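What are points in a tabletop battle game?

In a tabletop battle game, two players move small model soldiers, monsters and machines across a table. They roll dice to see what happens when the models meet. Before any of that, each player has to choose an army. Points are used to make the choice fair.

Every model has a points cost. A weak model costs a few points and a strong one costs a lot. The players agree on a limit, and each of them picks models until the costs add up to that limit or just under it.

In Hedero, the usual limit for a full game is 1,000 points. A foot soldier costs 7 points. A knight on a horse costs 29 points, so for the price of one knight you could have four foot soldiers and one point left over.
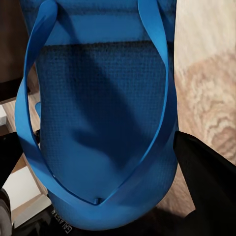 A blue flip-flop with a V-shaped strap.

Which is better, one knight or four soldiers? It depends on the battle. The knight moves quickly and is hard to beat. Four soldiers can stand in four different places, and if one is lost there are still three left. Most players take a mixture.

What is an army list?

An army list is a written record of the models you have chosen, with the cost of each. You add up the costs at the bottom. If the total comes to 1,284, your army is too big for a 1,000 point game, and you need to take out 284 points or more.

You show your list to the other player before the game starts. Then both of you know what is on the table.

Why do points change?

The people who write the rules cannot test every possible army. Sometimes a model is stronger than its cost suggests and lots of players start using it. The writers may then raise its cost. In Hedero the Ferri archers went up in price in December. A model that hardly anyone picks may be made cheaper.

These changes are printed in a list of updates. Check that you and your opponent are using the same one. 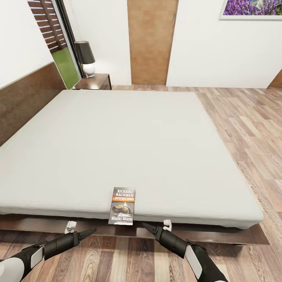

A reader in Wovcombe asks whether both armies must cost exactly the same. They don't have to. If your army is a few points under the limit, you can still play, but you must not go over it.

Words to know

Points cost: the number of points you pay to use a model.
Limit: the most points your army may add up to.
Opponent: the player on the other side.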